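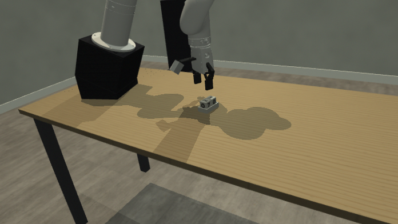 Drirkbridge Makers' Board > Arms and grippers > Teaching by remote control: how slow is too slow?

Flora Cairns
1/21/20
Hello all, and sorry in advance for the length! I've been driving the simulated arm by remote through the number cube task, and of my 54 runs only 19 feel good enough to train on. My trouble is always the last little bit, lining the fingers up over the row. I creep, I stop, I creep again, and I worry the poor thing is learning to dither like me. Should I cut the pauses out?

hirvonen_fan
Please don't cut them! (Well, trim the very long ones, the tea breaks.) A pause before closing is where you're looking properly, and I'd want that kept in. I go by the wrist view for the last bit and ignore the wide one altogether.
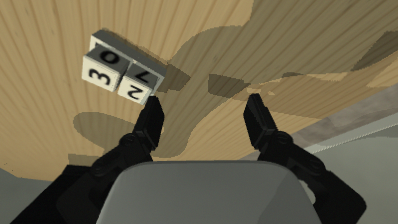

Wrist view, fingers open, nothing held yet.

Fraser Ogilvie
I'm going to disagree, fondly. I kept all my pauses in last October and my arm learnt to hang over the table and sulk. Once I'd practised until I could do it in one smooth go, 6 clean runs did me more good than the whole dithery pile. Also, the wrist view is lovely for the fingers but hopeless for height, so do keep the wide one open, Flora.

hirvonen_fan
Fair point on height, I'll give you that one. Still not budging on the pauses!

Flora Cairns
Thank you both, even if you've left me in the middle! I'll try four smooth runs tonight with both views up, and train one lot with pauses and one without. Fraser, do you slow the hand controller down at all, or leave it at full speed?

Fraser Ogilvie
Half speed, always, and elbows on the desk.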